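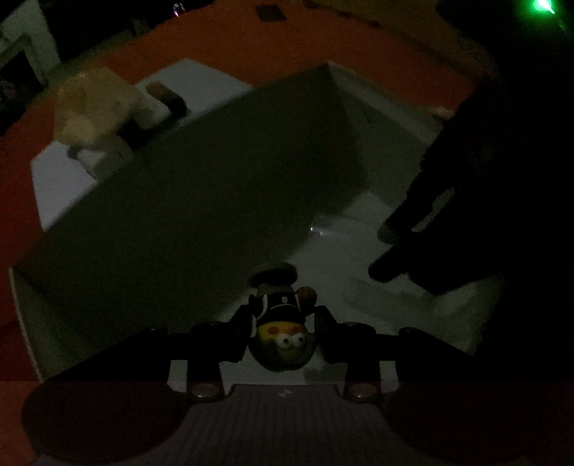 6/3/20. Second evening on the storage boxes. Bought one more of the large Jakero boxes yesterday, which makes 3, and put all the small collectibles in it before sorting. The light in the back room is poor and the floor of the box reads as gray whatever color it is. The cartoon figurine in the black outfit with white edging, the one with the basketball on its right side, is on a round disc base, and upside down the base is the part at the top. Stored that way the load goes through the round head, so I have marked it base down, head up, with a sheet of tissue between it and its neighbor.

Entries in the log now stand at 113. Format is number, height in millimeters, base diameter, condition, box. The old list from Hornville used inches and left out the base entirely. Converted the first page and stopped there. The remainder can wait until September.

Paint: no retouching. Tested the Halim cleaner on the underside of a spare base, one drop on a cotton swab, 3 minutes, wiped with plain water. No color on the swab. Will repeat on yellow before using it on any face, as yellow was the one that lifted last time.

Dividers: the Vetent card is sold in packs of 500 sheets, far more than needed, but the smaller pack was out of stock. Cut at 90 mm high it clears the lid. Slots at half depth, slightly wider than the card, otherwise the corners bow.

Insurance value on the old form was 3,964. Have not changed it. Need receipts for the later pieces first, and those are in the desk, second drawer.

Stopped at 9:40. Left the box open. Get a brighter bulb for the back room.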